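Zetik releases Onis living room tidying and upholstery care guide

2/27/22

FOR IMMEDIATE RELEASE

Zetik has released the Onis guide, a written procedure for clearing, sorting and resetting a furnished living area with a hard floor. The guide covers upholstered seating, loose cushions, clothing, packaging and electrical leads at floor level. It replaces the single-page checklist issued in November.

The procedure begins at the floor. Leads and power boards are dealt with before any furniture is shifted, and cartons are left grouped against a wall until the centre of the room is clear. Clothing and plastic bags that have collected on stools or side tables are sorted in a second pass.

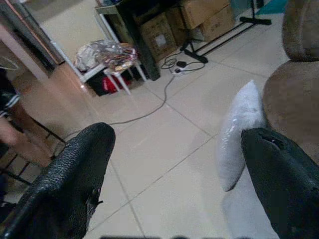
Issue 8

Large light beige tiles show grey leads and dark chair feet clearly, but pale items are easier to miss, and the guide asks for a separate check for white and light grey articles. Plugs are removed from a power board before it is lifted. Stands with spread legs are folded before they are carried past an armchair.

"The order of work matters more than the speed," said Gaetano Guerra, who edited the guide for Zetik. "Most of the rework we recorded came from cushions being placed while there was still a lead to be coiled."

Cushions taken off a seat may be leaned against the side of an ottoman or chair for a short time, on a swept floor only. They should not be stacked flat on a napped fabric, where the weight can leave a mark. Brown suede and velvet finishes show lighter streaks wherever the nap has been rubbed, and these are brushed in one direction with a dry, soft brush.
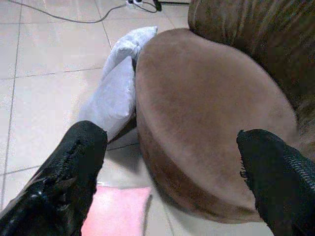
Seating and loose cushions

Round tub chairs are treated as one continuous surface. Brushing starts at the top of the backrest, follows any gathered pleats downward and finishes on the seat. Cushions are returned last.
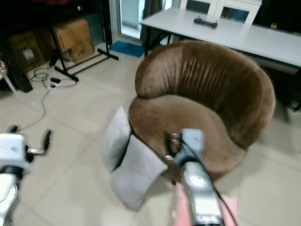
Brown velvet tub armchair with light grey cushions leaning at its side.

Availability

The first print run is 1,000 copies. Nikzad will distribute the guide in packs of 5, with 100 copies held back for training use. The companion storage plan, Model, is in preparation.

Media contact: Gaetano Guerra, Zetik

ENDS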